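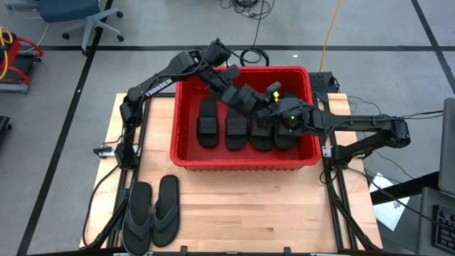

Collection for the Nalero footwear task passed its halfway mark this month, with 2086 accepted episodes out of a planned 2879. The task is two-armed sorting: slides go in the red bin, flip-flops stay on the tabletop. All the footwear is black, so colour gives the model no help and it has to rely on the shape of the strap. The V-shaped thong on the pair in front of the bin is the main cue, and it is hard to pick out once a gripper covers the toe end. 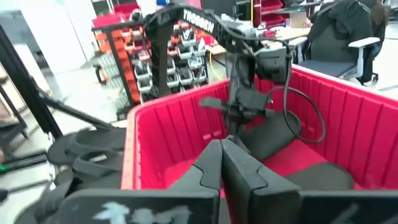 Each episode is driven by one operator and stored with the joint positions and all camera streams. Cuiping Yu reviews the recordings and rejects any in which the streams drift out of step. The last batch of 500 lost 17 that way, all from one session. Start positions are changed between episodes according to a printed list.

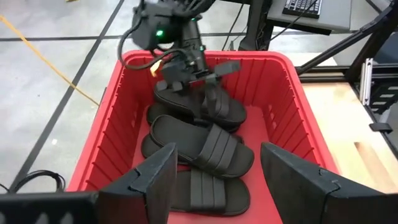 Overlap remains the weak point. Early episodes mostly had the slides side by side, and the first model trained on them did poorly on piles. Meifang Liao has therefore added a stacked condition, in which the top slide may sit tilted with its sole raised and the fingers have to close on it without much of a view of the ones underneath. These episodes are labelled separately so that they can be weighted during training. The next training run is set for when the stacked set is complete.

3 comments | 12 shares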